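Week 2 – teaching by hand, teaching by remote
Notes: Eleri Skyrme (labs: Musa Amadi)

Two ways in. Kinesthetic – you hold the arm and move it yourself. Teleop – you drive it from a leader arm or handset, robot copies. Either way we log joint angles, gripper opening and head camera.

Kinesthetic: good feel for contact, but your own arms get in the camera view. Tiring past 10 demos.

Teleop: clean images, poor sense of force. Lag matters. Keep it under 200 ms or people start overcorrecting and you get wobbly paths that the policy then learns.

Reading: Hopkin's notes on the Makwood set (3,549 demos), skip the apendix. 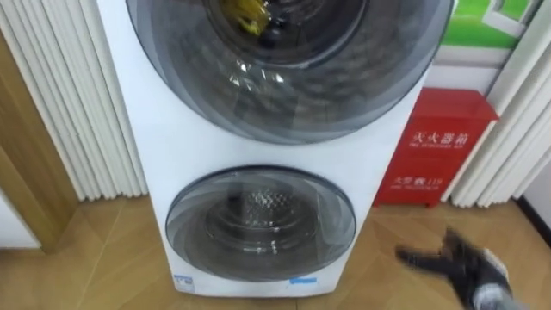 Laundry task, teleop. Start pose matters more than most groups think – vary it, and log it. Gripper is low and to the right of the machine, fingers partly open, with both round doors in view from the head camera. Dark glass on the top one plus the reflections off it = bad cue for depth, so dont rely on it. Yellow item inside still shows up well enough to label.

For the lab: both methods, same task, swap operators halfway. Bad demos get flagged, not deleted. Write-up due first week of February, email to Musa.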